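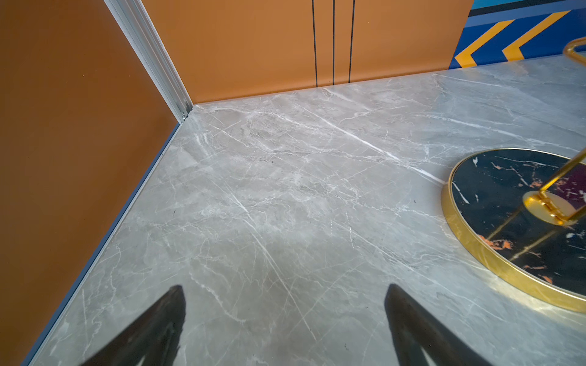
Has anyone here ever got a cent out of one of those "lifetime" benchtop sealing plans? We're getting quotes for the kitchen and every showroom wants to add one. Zudositz quoted us $1,218 on top of the stone for a treatment they call Bastudus, which comes with a 19 year warranty (odd number, I asked, got a shrug). My taste runs to cool grey with fine white veins going every which way and one really bright vein across the middle, same as the top in my pic, and the sales bloke reckons anything with that much veining "drinks" red wine unless it's sealed by them. Then in the next breath he says the engineered version with the same pattern needs the plan too. If it's not porous, what am I sealing? I've read the brochure twice and it doesn't say what's in the stuff or how thick it goes on.

benchpress_qld
Original poster
Posts: 19

Re: Lifetime sealing plans, worth it or not?
mortar_and_pestle wrote:

Not worth it. A bottle of impregnating sealer from the tile shop does the same job on real stone, and you can put it on yourself in an afternoon with a rag. On engineered stone or laminate it does nothing at all. They're charging you to wipe the bench.

Re: Lifetime sealing plans, worth it or not?
limewash wrote:

Bit harsh. We had ours done when we built and it has been fine. Three kids, curry, beetroot, the lot. I'd pay it again.

Re: Lifetime sealing plans, worth it or not?
mortar_and_pestle wrote:

Fine compared to what though? You don't have an unsealed one next to it. Mine's never had a plan on it and it's also fine.

Re: Lifetime sealing plans, worth it or not?
limewash wrote:

Fair enough, but peace of mind counts for something. If it stains I ring them and they come out.

Re: Lifetime sealing plans, worth it or not?
benchpress_qld wrote:

Do they, but? I finally got the full terms out of them on Thursday, had to ask for them by email. Stains have to be reported within 5 days. Claims are capped at $500 a visit. You have to have used their cleaner (sold separately) and kept the receipts. And "acid etching" isn't covered, so there go lemons, vinegar, tomatoes and wine.

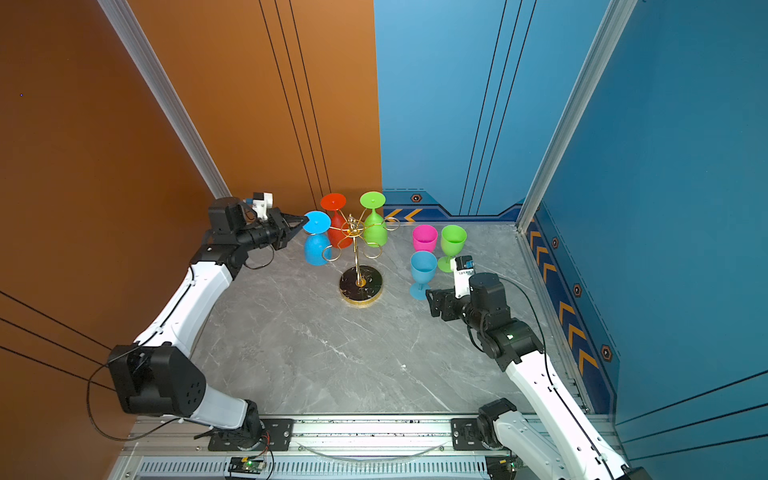
So I pay them more than twice the cap before anything has gone wrong, and the thing he used to scare me, the red wine, is half excluded because they can call it an etch whenever they like. He did the water drop trick on a sample tile as well. Water beads up, everyone nods. I asked him to do the same with lemon juice and leave it for the time it takes to have a cuppa. He had another customer to see to.

Re: Lifetime sealing plans, worth it or not?
third_coat wrote:

Etching and staining are two different things and I think you're mixing them up a bit. A stain is colour soaking into the stone. An etch is acid eating the polish off the surface, so you get a dull patch. No penetrating sealer stops an etch on marble, theirs or the bottle from the tile shop. In fairness to Zudositz, leaving it out of the terms is the truthful bit. The salesman is the problem.

Re: Lifetime sealing plans, worth it or not?
benchpress_qld wrote:

OK, happy to be corrected on that. Still think it's a bit rich to flog it with a wine story.

Re: Lifetime sealing plans, worth it or not?
mortar_and_pestle wrote:

Exactly. And read the bit about transfer. On the plan my sister-in-law had, the "lifetime" stopped when she sold the house.

Re: Lifetime sealing plans, worth it or not?
kettle_on wrote:

I'll stick up for limewash a bit. I had the Stoltik plan, different mob, and they did come out once for a turmeric stain. Bloke turned up with a poultice, left it on overnight under cling wrap, came back and took it off. Stain was mostly gone. Didn't argue about receipts.
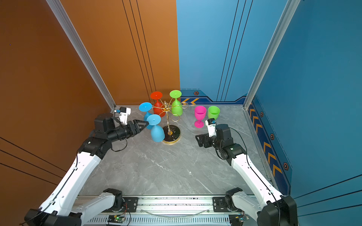
Would I have got the same result with bicarb and water? Maybe. I've used bicarb on an oil mark since and it lifted a fair bit, took two goes. But I wouldn't have known to try it before he came, so I got something for my money. Less than I paid.

Re: Lifetime sealing plans, worth it or not?
limewash wrote:

Thank you! They're not all crooks.

Re: Lifetime sealing plans, worth it or not?
third_coat wrote:

One happy visit doesn't tell you much about the rest. What I'd want to know is how many claims get knocked back, and I've never seen a company print that.

benchpress, if you do go real stone, ask for a honed finish. Etches still happen but you don't see them nearly as much as on a polish. And get an offcut from the actual slab, not the showroom sample. Put oil, wine and lemon on it and leave it overnight. Sugiyama gave me an offcut for nothing when I asked.

Re: Lifetime sealing plans, worth it or not?
benchpress_qld wrote:

Good idea, will ask both places for an offcut. Zudositz have since rung to say the plan is on special until the end of June. It was on special until the end of last month too.

Re: Lifetime sealing plans, worth it or not?
mortar_and_pestle wrote:

Of course it was. Post the offcut results when you've got them, and do one half sealed and one half bare or limewash and I will be at this all winter.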